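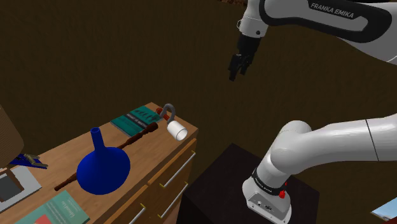 The Village That Lost Its Messages

In Gristthorpe, people learned in June that their favorite messaging service was gone. It did not disappear with an announcement. At first the pictures stopped loading, then the voice calls, and on a Monday morning the text messages also stayed on the phone with a small gray clock beside them.

The service is called Ziltell, and the national regulator had ordered all providers to block it. The regulator says that Ziltell did not open a local office and did not name a person who can receive complaints. Ziltell says it was given 25 days to do this and that its lawyers needed more time. Both sides are now waiting for the appeal court.

For a small place, the dispute looks different. Gristthorpe has 300 households and one provider, Brotel, whose mast stands on the hill behind the school. The bakery took its orders on Ziltell. The doctor's office used it to move appointments, and parents used it to learn if the school bus was late. When the block came, the bakery put a paper notebook on the counter, and customers wrote their orders there with a pencil tied to a string.

Brotel was in an uncomfortable position. The company must follow the order or pay a fine for every day of delay, but its customers called the help line and demanded a refund. The answer they received was short: the contract promises access to the internet, and it does not promise any particular service. I have read this contract. The sentence is on page 3, in the middle of a long paragraph about maintenance work.

Some families moved to Garba, a smaller messenger which is still permitted. It works well enough on new phones. On older ones it closes by itself, and it cannot bring over the old conversations, so years of family messages remain in an application that does not connect. Other people installed software that goes around the block. The law punishes the companies that offer such software, but what it means for the person who only uses it is less clear, and the two lawyers I asked gave me 2 different answers.

The court will hear the appeal in the autumn. At the bakery, the first notebook is already full, and a second one lies on the counter.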